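4.2 Comparison of end effectors on tall cans

The second set of trials used the two-arm cell at Tunthorpe. The left arm carried the Haberkorn multi-fingered hand and the right arm carried the Caltard two-finger gripper, bolted to a printed green housing. Both worked over a blue foam mat, which gives slightly under load and so forgives small errors in approach height. Tall, slim beverage cans were chosen because they tip easily when pushed off centre. A shallow green tray marked the shared zone.

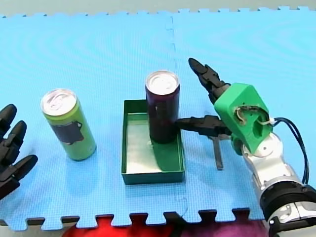

The controller was the same for both arms, and only the closing profile was changed between end effectors. Grasp height was measured from the mat to the line of first contact. For cans standing in the tray, the planner added an offset for the tray floor and kept the lower finger clear of the wall. This offset was tuned by hand over 12 runs and then left alone. In all, 509 grasps were logged across the two end effectors, with failed approaches kept in the totals.

Close-range views were used to judge contact. A glossy can body produces highlights that move with the wrist, and these upset the edge detector more often than poor lighting did. A patch of dark grey duct tape around the middle of the can gave the detector a matte region with steady edges. 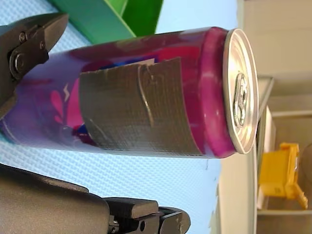 Closing force was capped at the same value for every can - a lower cap caused slip at the lid end, and a higher one dented the wall. Frames in which the fingers hid more than half of the tape were dropped, leaving 3848 for analysis. Labelling followed the rules in Section 3.

Figure 6. Work area with the multi-fingered hand (left), the two-finger gripper (right), two cans and the green tray. 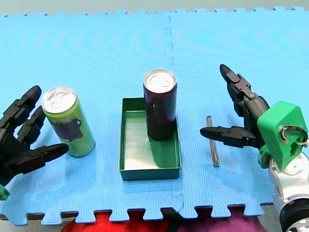 ETCOMBE, October

A repeat series was planned by Aatos Laitinen with the same controller settings and a limit of 400 grasps. The thin metal rod was added as a second object class for the two-finger gripper. Its approach was made with the fingers open and the lower finger pointing toward the rod, which left little room for calibration drift. Results for the rod are reported apart from those for the cans.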